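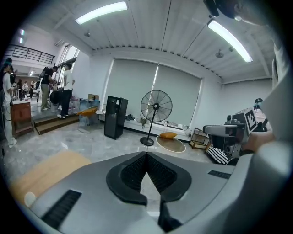

Before you teach a robot to tidy your house, you will have to tidy your house. This is the first thing I learned from the Skonwood, the hand-held gripper kit that Hadel rents to people who would like a machine to pick up after them someday and don't mind doing the picking up themselves in the meantime. You squeeze the handles, the fingers close on a sock, the camera records it, and the sock goes in the basket. Then you do it again. Start with something big, soft and a different color from whatever it's lying on. A mustard-yellow cushion on a round beige rug is about as kind a first target as you'll find. The black-and-white striped one on the floor by the little gold-framed glass shelf is the sort of thing I'd save until your squeezing has improved, given what's standing next to it.

The kit has 2 grippers, a charger, a card of printed square markers and a booklet that uses the word "effortless" on its second page. Rental is $163 a month. Buying it outright costs $2,060, for which you could also have a very nice vacuum and a long weekend away from the mess. Hadel asks for 800 recorded pickups before it sends back a routine your robot can try. My arm had opinions by the first hundred.

Some tips, learned in the usual way:

Close the blinds. Bright sun through a bare window washes out the picture, and the playback shows your hard work as a glowing white fog. A thin line of daylight where two blinds meet has never bothered mine. Turn on the overhead lights and leave them alone for the whole session.

Watch shiny floors. Polished tile looks wonderful and throws every light fixture back at the camera. I put down a flat mat under small items and lost far fewer takes. A bath mat is fine, but pick one without a pattern.

Shoes are harder than they look. Grab by the heel, laces tucked in. If you grab by the laces, the shoe swings like a wet fish and the software marks the take as bad, a judgment I found fair.

Move anything with a thin stem. Pedestal fans, floor lamps, the plant stand your aunt gave you. You'll be looking at the gripper and walking backward. Ask me how I know, then ask the plant.

Keep the marker squares clean and flat. Mine went through one batch of meatballs and after that the tracking believed I was working from the ceiling. A barely damp cloth gets grease off. Don't use window cleaner, which clouded the coating on my spare.

Go slow on the way down and pause before you squeeze. One full breath. People speed up as they get bored, usually right after lunch, and the afternoon takes come out worse than the morning ones.

Warn the household. Other people in the room are allowed, and the Miah app will blur faces if you turn that setting on (it comes switched off, so look for it before you begin). Dogs aren't blurred. Dogs also think the gripper is for them.

Is it worth the money? If you already own a robot that can use the result, one month of rental is plenty, and you can split it with a neighbor. I finished mine in three weeks and the robot now puts cushions on the couch, in a row, facing the wall. If you don't own a robot, you're paying Hadel to clean your own living room. Mine did look terrific in September, I'll give them that. Return shipping is free from the Stisden depot, but keep the foam inserts; they charge for those.

Posted in September by the Corner Cupboard desk

Recent tips
Getting candle wax out of a rug
Six uses for a dead shower curtain
Robot mops and the grout problem
Which drawer liners stay put
Fixing a roller blind that won't go back up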